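Can it do the dishes yet? Notes from the Kakholm open day

Written up on the train home so forgive the state of it.
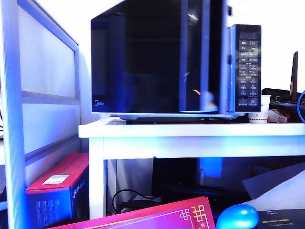
Got to Kakholm just after ten, signed in, badge, lukewarm coffee. The idea of the day was simple enough. Two firms, Drudoreo and Pichler, had been asked to show what their machines can do with ordinary chores. No dancing, no backflips. Heating up lunch, folding, stacking shelves. I went because my sister runs a small shop and keeps asking me when she can buy one. Short answer: not this year.

Birthe Vestergaard did the welcome. Works on the household side at Drudoreo, very dry, didn't oversell it. She said the thing people get wrong is which jobs are hard. Lifting a heavy crate all day — fine, solved, dull. Opening a microwave door and getting a cup of soup out without spilling it, that's a month of somebody's life.

So, the microwave job. I'd never thought about how many steps there are. Find the door, pull it but not so hard the whole oven slides along the table. Get the cup in. A paper cup gives when you squeeze it, and a full one gives more. Shut the door properly. Then the buttons, flat touch ones, nothing to feel for, nearly all the same small size. A person looks once and pokes. The machine has to look, line itself up, poke, then check the display to see if anything happend. Shiny black doors are a pain too, apparently, because the cameras pick up reflections and think there is something there.

I watched 2 full goes. First one fine, slow, you could have eaten the soup cold in the meantime. Second one it got the door open and then stopped dead, arm in the air. Birthe let it sit a bit, then reset it. No fuss made. I liked that more than a polished demo.

Asked her about mess. My kitchen is all cables and boxes and scrunched up paper. She said clutter is where most of their failures come from, mainly things that look like other things. Crumpled paper is bad. Cables worse.

Pichler next, other end of the building, shop-floor stuff. Shelf filling with tins and cartons. Much quicker, and to my eye close to useful, as long as the cartons arrive facing the right way. They don't in my sister's shop. Asked the chap what happens with a split bag of rice. He laughed and said you ring someone.

Lunch was sandwiches, made by people.

Afternoon was a talk on Barkudum, the shared list of chores both firms test against. Wiping a table, loading a drawer, hanging a coat up. Good idea, bit of a dry talk, slides too small to read from the back. I'd like to see scores with the time taken next to them, because "done" after nine minutes isn't the same as done.

Parking is terrible by the way, take the bus. They're running it again in September, and Birthe says the coat hanging should be ready to show by than. I've put my name down.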